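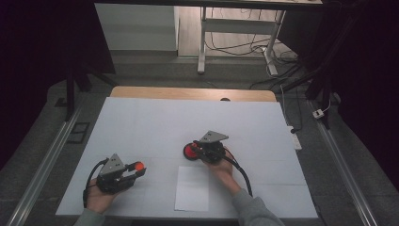

One customer wrote to us in December to say that a large sheet of paper is a large sheet of paper, and that anyone paying extra for a named one wants their head looked at. We sell the Wellstead Table Sheet and we have some sympathy with that.

Reading time: 3 minutes

Wellstead Table Sheet, white, pack of 16

Most of what gets said about table paper is puff. The maker's leaflet talks about "a calmer surface for better work". We have used these sheets on our own packing tables since we began stocking them and we can't say anybody has become calmer. What the sheet does is cover most of a low table, give you a plain white ground to work on, and go in the recycling bin when it's spoiled.

It comes folded. The Holloway sheet we used to stock came on a roll and fought you all afternoon, curling up at both ends. The Wellstead has the opposite fault: it lies down quickly enough but the fold lines stay. You can smooth them with the side of your hand and they will still be there. Ironing was suggested to us. We tried it on one sheet, which took longer than the job we wanted the sheet for.

Do the creases matter? For sorting, gluing, wrapping or folding small pieces, no. For drawing straight on to the sheet with a soft pencil, yes, as the line jumps at every fold. Put your drawing paper on top and use the big sheet as a ground.

White on white is the other grumble. A small piece of white paper laid on the sheet doesn't stand out much, even when it's slightly brighter. If you cut a lot of small white pieces, buy the grey version from Drullovport, which we also stock and which costs more for no reason we have been able to find.

Size: cut for low tables with tops up to 63 cm deep. On a deeper top you'll have a bare strip along the far edge -- handy for pens, in fairness. There's no hole for cables, so if your table has one, leave that part uncovered or cut your own.

Will it protect the table? From pencil, crumbs and dry glue, yes. The leaflet says "splash resistant". We tipped 50 ml of cold tea on one and found tea underneath.

Fluvov clips are sold separately. They're fine on thin tops and useless on thick ones. Masking tape does as well.

Cartons of 600 sheets are available to schools and workshops. Ask for a single sheet first -- we'd sooner post you one than take back a carton.

Page checked March 13, 2018.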